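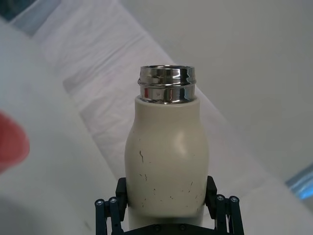 I have had the same water bottle for 47 months now and I am finally going to write about it, because three different people have asked me in the comments what I drink from at my desk and I keep promising to answer. So, this is the post! It is long. Get yourself a glass of something.

The bottle came from Ulberg, a little kitchen shop two streets from my old apartment that sold mostly tea towels and very good knives. I went in for a peeler. I came out with a peeler and a cream-colored bottle that I had picked up and put down again maybe five times while the owner pretended not to watch. It has those soft round shoulders, and a bare metal neck, and it just looked friendly. I don't know how else to say it. My other bottles at the time were both black and covered in logos from conferences.

Since then it has been in bike cages, under train seats, in the bottom of a bag with my keys (I know, I know) and once down an entire flight of stairs in March, when it made a noise I can still hear. It has scuffs. There's a thin dark scratch on one side and a patch of little specks below it, and more streaks down low on the other side. I used to go at them with baking soda every few weeks. I've stopped, and I like it more with the marks on.

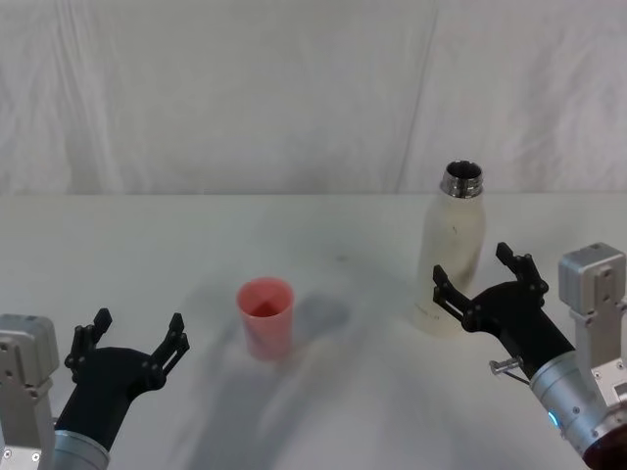 Now for the cup, which is the other half of the whole arrangement. For years I drank straight from the bottle, and then my friend Igor Jireš came to stay and was horrified. He pours everything. He pours water out of a bottle at a bus stop if he has a cup with him, and he usually does. By the end of his visit I was doing it too, and I have to report that I drink so much more this way! With the bottle I'd take one gulp and forget about it for the afternoon. With a cup on the desk I see it, I finish it, I pour another.

Mine is plain pink plastic, small, a bit wider at the top. I tried a nice ceramic one first, from Matsuda, and it was gorgeous and I was scared of it the entire time. The pink one can be knocked off a desk by an elbow and you just pick it up again. It also happens to look lovely next to the cream, a bit like the inside of a shell.

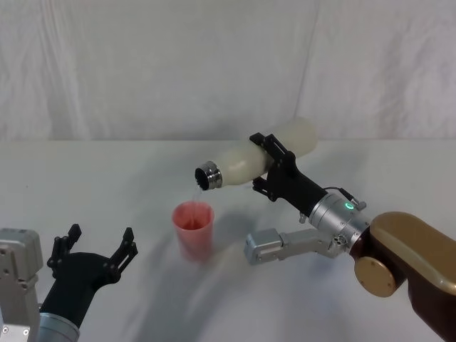
A thin, steady pour into the pink cup.

A few of you wanted to know about spilling, and yes, in the first week I soaked a library book. The trick with a narrow neck like this is to go slower than you think. Tip it until it's nearly lying on its side, let a thin stream come, and then leave it alone. If you rush and tip further, mine starts glugging and then it throws water past the cup. Put the cup down on the table first, too. I used to hold it in my other hand and both hands would drift. Start with the bottle about two-thirds full if you're nervous, it's much easier to control than a full one.

I do eight cups on a good day. I'm not strict about it, and coffee doesn't count against me.
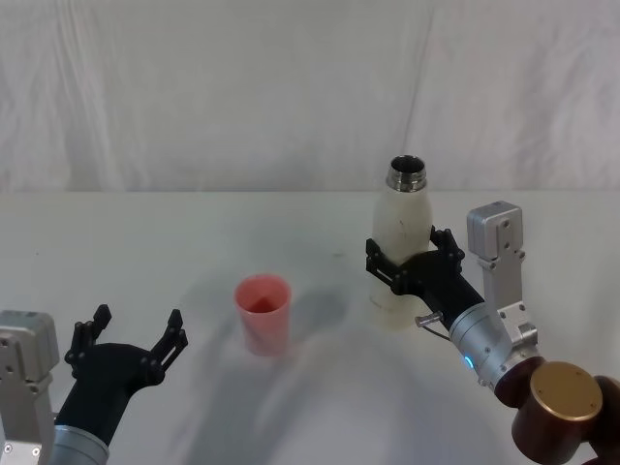

Cleaning is easy enough. The cup goes in with the dishes. The bottle gets hot water and a long brush every evening, then it stands with the cap off until morning so it can air out. Please do this! A closed damp bottle smells like a pond within two days. The threads around the neck need an old toothbrush now and then, and I soak the cap on its own in a bowl with a splash of vinegar while I make dinner.

Would I buy it again? In a second. Ulberg has closed, sadly, but if you find anything with the same shape I'd love to hear about it, especially in green. And if you have a favorite desk cup, tell me that as well. Next time I'll get to the peeler, which deserves its own post.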